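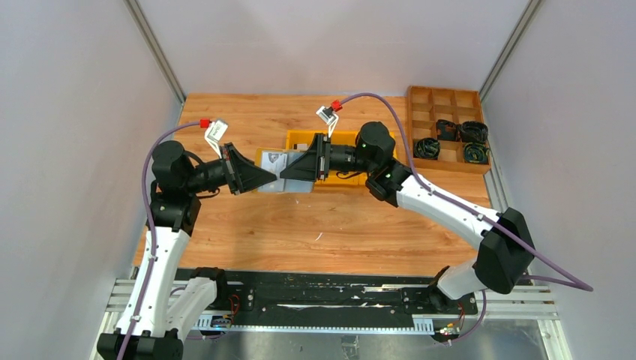

Wamo: two-arm packet handling recordings
README and data card

What is in here

Wamo is a set of 3,346 recorded episodes of two small robot arms handling light things on a tabletop: clear plastic packets, bundles of cable, and a few odds and ends that live in a yellow bin. It was recorded by students in the second-year automation project at Andora College, on the station we call Jurnari. Each episode is one attempt at one task, driven by a student from start to finish.

Most of the set is packets. We chose them in the autumn after the cable tasks turned out to be either very easy or nearly impossible, depending on the cable. A flat packet is thin, it slides, it bends when both grippers have hold of it, and a clear one is hard for a camera to see. It also costs almost nothing to replace.

The set was made for learning on. It is good enough to train a small imitation policy and see it do something, and that is what it was used for in the spring term.

Contents of the folder

episodes/ holds one folder per episode, numbered in the order they were recorded. There are gaps in the numbering where we removed things (see Removed episodes).
splits/ holds three text files: train, check and test.
calibration/ holds the camera calibration and the zero positions for both arms, one file for each time they were redone.
tools/ holds the scripts for loading, replaying and trimming.
notes/ holds the station notebook, typed up. The spelling has been left alone.

Inside an episode folder

front.mp4 is from the fixed camera that looks down over the whole station.
left_wrist.mp4 and right_wrist.mp4 are from the small camera carried on each arm.
joints.csv has one row per time step: time, then every joint angle and the gripper opening for the left arm, then the same for the right arm.
commands.csv has the same columns, but gives the position that was asked for instead of the position reached.
meta.txt gives the task, the operator code, the outcome and any remark.

Everything is recorded at 20 steps a second. The video frames and the joint rows are matched by time and not by row number. The wrist cameras sometimes drop a frame, so use the loader in tools/ if you can. If you write your own, read the time column.

Left and right always mean left and right as seen in front.mp4. The first notebook pages used the opposite sense, from the point of view of a person standing behind the station. Those pages have been corrected by hand and we think we caught all of them.

Tasks

pass: one arm holds the packet, the other takes it in the air, the first lets go. Either arm may start.
flatten: both arms take hold of the packet and pull gently until it lies straight, then put it down on the table.
bin: pick up a packet and drop it in the yellow bin.
unbin: take a packet out of the bin and lay it on the table.
tray: pick up a cable bundle and place it in an empty compartment of the wooden tray.
free: anything else. Mostly practice by new drivers. Kept because some of it is interesting, but left out of all three splits.

The task name in meta.txt is what the driver set out to do. In some pass episodes the packet was dropped and then picked up off the table by the second arm. We marked these as failed, even when the packet ended up in the right gripper. If you don't mind how it got there, the remark says "table pick".

How it was recorded

The driver stands at a pair of hand-held leader arms and moves them, and the arms on the station follow. A second person watches the screen, starts and stops the recording and puts things back afterwards. Nobody reaches over the table while the arms are live. The walls on the back and sides are plain grey and stay as they are, so the background changes very little from one episode to the next.

Lighting is the ceiling lights with the blinds down. In March the blinds were out for repair, and the episodes from that month have daylight on the table that moves through the afternoon. meta.txt for these has light: mixed. Several groups found that a policy trained without them did badly near the window side, so we kept them in.

Packets were put down by hand before each episode, wherever the second person liked, as long as both arms could reach. We had meant to use a printed grid of start positions. It was used for one session and then it got folded and lost, and by then everybody had stopped caring. The start positions are therefore more bunched in the middle of the table than we would like.

Packets with something stiff inside behave quite differently from empty ones. The field packet in meta.txt says card, part or empty. It was added late. Where it was filled in afterwards from the video, it has a question mark, and you should treat it as a guess.

Splits

test is 200 episodes and check is 100. Both were drawn at random from packet and tray tasks after recording had finished, with the condition that no session appears in more than one split. train is everything else apart from free. Please don't move episodes between the files. If you want a smaller training set, make your own list and give it another name.

Outcome labels

The second person marked done or failed straight after each episode. Gordon Friesen then went through the whole of test and check again from the video and changed the label where he disagreed. The original label is kept in meta.txt as outcome_first. The train labels have not been rechecked. Expect errors, mainly in flatten, where "straight" is a matter of opinion. The rule we settled on was that no corner should be folded under and the packet should be resting flat on the wood.

Removed episodes

We removed episodes where a face could be seen clearly, where a camera had frozen, or where an arm had lost its zero position and was following with an offset. We did not remove clumsy driving. There is a fair amount of it in the early sessions and the remark often says so.

Known problems

Reflections. The packets catch the light and in some wrist frames most of the packet disappears. Depth estimates on it are poor.

Wrist cables. The purple cables to the wrist cameras can swing into the wrist view when an arm turns a long way. They were tied in a different place later on, so the cable sits differently in early and late sessions.

Gripper fingers. The pointed fingers were swapped for new ones of the same shape after one pair wore smooth. The fingers field says old or new. Old fingers slip more on bare film.

Loose bits. Scraps of plastic and paper turn up on and below the table in many episodes. They are not labelled and are not part of any task.

Right arm lag. The right arm trails its command slightly more than the left. We swapped the power leads over and it made no difference. We have left it uncorrected — joints.csv is what the arm did.

Loading it

Run tools/check_all first. It opens every episode and lists any file that is missing or cut short. After that, tools/replay followed by an episode number shows the three views side by side with the gripper openings drawn underneath. Replaying on the real arms needs the calibration file from the same period, and needs a person on the stop button. Do it at half speed the first time. The arms come close enough to touch in pass and flatten, and a small error in either zero position is enough to knock the fingers together.

What not to use it for

It says little about how two arms would do on another table, with another gripper or with heavier things. It has one station, one table and a limited number of drivers, most of whom learned from each other and picked up the same habits. Timing figures from it shouldn't be compared with a trained operator's.

People in the data

Drivers are given by code only. The list that links codes to names is kept by the project office and is not shared. Hands and sleeves appear at the start of some episodes. There is no sound.

Use and credit

Free for teaching and for student work. Please name it as "Wamo, Andora College automation project". If you publish a trained model, say which split file you used.

Changes

First version: packet tasks only.
Second version: tray tasks and the March sessions added, packet field added.
Third version: test and check relabelled, fingers field added, the Hsieh loader replaced by the one now in tools/. The old loader matched rows by number and should not be used with this version.

Questions and corrections go to Gordon Friesen at the project office. If a label is wrong, send the episode number and the label you think it should have.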